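Fevar Garment Handling Method
Research package for two-arm systems, release 3

Fevar is a learned control method for picking up, moving and sorting crumpled clothing. It was developed at the Grarnero laboratory under Setsuko Kudo and is supplied to research groups with model weights and training records.

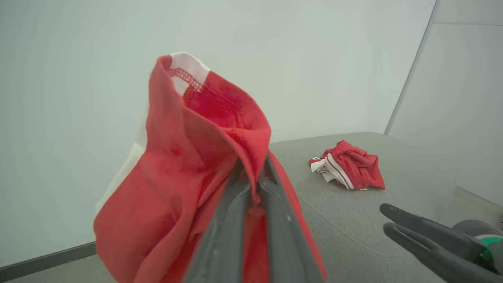 Red and white garment held in a parallel gripper.

The model was trained on 3000 recorded trials with 400 garments, using wrist and head camera views. No markers are placed on the clothing.
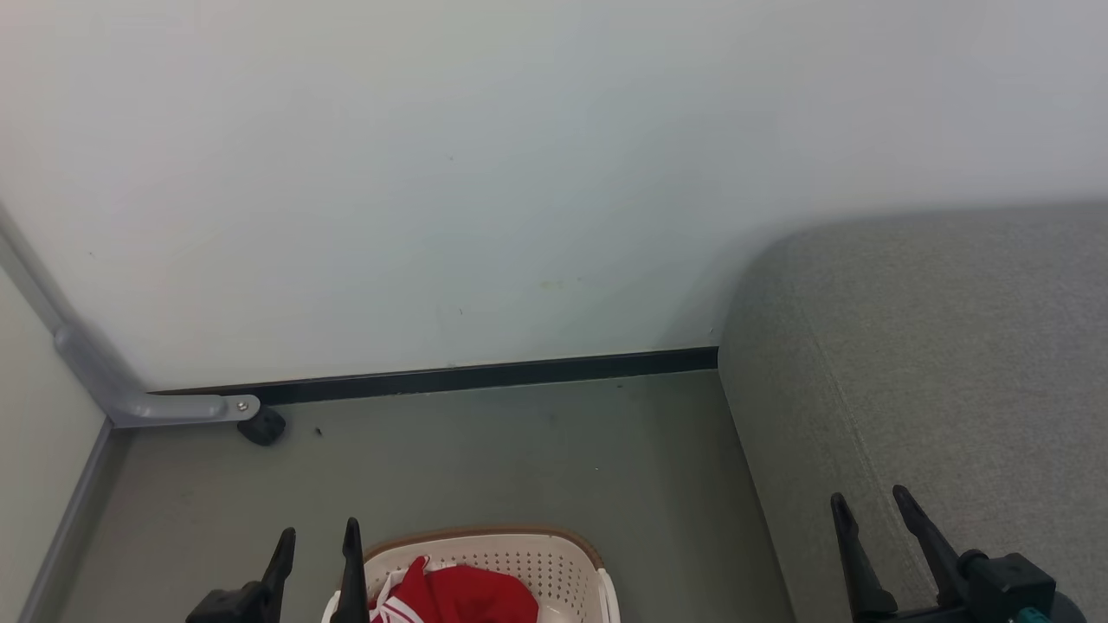

Trials were conducted with ordinary household furnishings, under even indoor light. Evaluation covers 320 further trials, and the complete logs are included in the package. The Tustar controller is required and is licensed separately.

Page revised 6/29/21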